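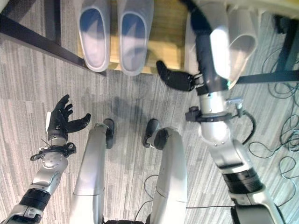 Page 3 of 15

Drinlow Readers' Help > Poetry > Reading and interpretation

Who is speaking in the last section of Teshome's "Killia"?

Posted by fastine_reader, July 18, 2022

I've just finished "Killia" for the second time and I'm completely in love with it, but I'm stuck on the ending. For most of the poem the speaker is plainly the daughter (she talks about "my mother's salt tin" and so on), and then in the last section the "I" seems to know things the daughter couldn't know, such as what the mother was thinking on the boat. There's no break apart from a blank line. Is it meant to be the mother? Or the island itself? My reading group starts on it in September and I'd love to have something sensible to say! I have the paperback selected poems, if the edition matters.

Bernadette Poulain

Oh, I'm so glad someone else is reading this one! The edition does matter, as it happens. In the first printing, the pamphlet, there's a small ornament between the sections, and the last one is headed "Her answer". The selected poems dropped both the ornament and the heading, so you get a blank line and have to work it out for yourself. With the heading there, it reads very naturally as the mother replying.

That said, I don't think it settles everything. Look at the verbs. The daughter's sections are nearly all in the past tense, and the last section starts in the present and then slides back into the past at "I had the tin by then". That's the daughter's way of talking, and it's her tin by that point in the story. My own feeling is that she is imagining the reply, putting words in her mother's mouth because she never got a real one, and that's why the voice knows too much. It makes the ending sadder and (I think) much better. Read it aloud if you can, with two people taking the parts, and listen for where the voices start to sound alike. We tried it in my group and argued happily for the whole evening.

If you want more, the long poem that comes after it, "Fastine", does the same trick with a brother and sister, only there the change of speaker happens in the middle of a line. The whole thing runs to 1,375 lines, so perhaps leave it for the winter!

saltmarsh_jo

its the island. the sea is mentioned in every verse

Lachlan Te Moana

I'd go along with Bernadette on the tenses, and thank you for the bit about the heading, I had no idea! One small thing to add. The rhymes in the last section pick up words from the opening one (tin/in, rope/hope), so whoever is speaking has heard the start of the poem. I can't square that with the island, though I do like the idea. Worth putting both pages side by side and marking the matching words in pencil before your group meets.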